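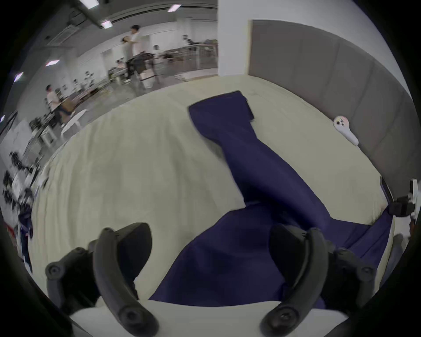
Gripper reports "closed, object held" but the cloth is not in the fingers

Posted in: End effectors and sensing
Tags: gripper, grasp detection, garments, force limit

Consuelo Ticona
11 Oct 2023

We handle garments with a two-finger gripper, curved fingers, on a Prultier controller. The same fingers are used on a hand-held unit for recording and on an arm for playback. The task is to pick up the end of a dark cotton garment lying on a sheet, lift it, fold it back over itself and release.

The fault: on playback the gripper closes, the controller sets the HELD flag, the arm lifts and the cloth stays on the table. The arm then completes the fold in the air. In the last batch we ran 261 attempts and logged 40 of these. The flag was set in every one of the 40.

The second symptom concerns me more. In 3 attempts the fingers picked up the sheet together with the garment. The arm kept lifting until the sheet went tight, and then the wrist joint faulted on overload. One of those bent a finger screw. There was no warning before the overload.

What I have checked so far:

Finger position sensor — zeroed again, repeatable.
Grip force setting — tried the default and two steps higher. Higher force gives fewer drops but more sheet pickups.
Cable to the wrist — swapped, no change.
Controller firmware — updated in June. We did not log the flag before that, so I can't say whether the fault is older.

HELD is set when motor current rises above the threshold and finger speed drops to zero. Threshold is 161 in controller units, which is how it shipped. Is there a better value for thin fabric, or is the flag not usable for this?

McIver
Posted the same day

Raise the threshold. The default is for boxes. We put ours up until the false ones stopped and have not had trouble.

Dougal Lamont

I would not start with the threshold. Look at what the flag measures. Current goes up and speed goes to zero when the fingers stop against something. With a box, the thing they stop against is the box. With one or two layers of cotton, the gap at full close is nearly the same whether the cloth is there or not, and the fingers stop against each other. The controller sees a stall in both cases and sets HELD in both cases. Changing the threshold only changes how hard the fingers press before it comes to the same wrong answer.

You can confirm this in a few minutes. Close the gripper on nothing, with the arm parked, and read the flag. If it sets, the flag is a stall detector and should be treated as one.

What we run on the Altport line, in this order:

1. Record the finger position for an empty close. Do this at every start-up, as the pads wear and the number moves.
2. After each grasp, compare the position with the empty value. On folded cloth the difference is usually clear. On a single layer it may be inside the noise, so do not rely on it alone.
3. Lift a short distance at low speed and stop. Read the vertical force at the wrist and compare it with the reading from just before the close, same arm posture. No change means no cloth. Open, go back, try again.
4. Keep a force limit active through the whole lift. Set it a little above the weight of the heaviest garment you handle, plus sensor noise. If the limit trips, stop and hold position, then lower and open. Do not open at height with the sheet under tension, because it snaps back and takes the garment with it.

Step 4 is the safety item and I would fit it before running another batch. Your arm is relying on joint overload as its only stop. That limit protects the gearbox. It is set far above anything that would protect a finger screw, or a hand. Also keep people outside the reach of the arm during playback until this is in. A sheet under tension can drag other items along with it.

On the sheet pickups: extra grip force makes these worse, as you found. Check the approach height. If the fingertips press into a soft surface before closing, they push up a ridge of sheet between them and pinch it with the garment. Raise the approach a little at a time until the pickups stop. A firmer surface under the sheet also helps, and so does clamping the sheet at the edges, although clamping raises the load if you do grab it — another reason to have the force limit first.

Replace the bent screw and its mate on the other finger. If one finger sits out of line, the empty-close position will drift and step 2 will give you false results.

Consuelo Ticona

Closed on nothing with the arm parked: HELD sets every time. So the flag is a stall detector, as described.

Both screws are replaced and the force limit is in. I tested it with the sheet clamped and it stopped the lift well before overload. The short lift check is written but not yet tested on the thinnest garments. Approach height is next. Grip force is back at the default for now.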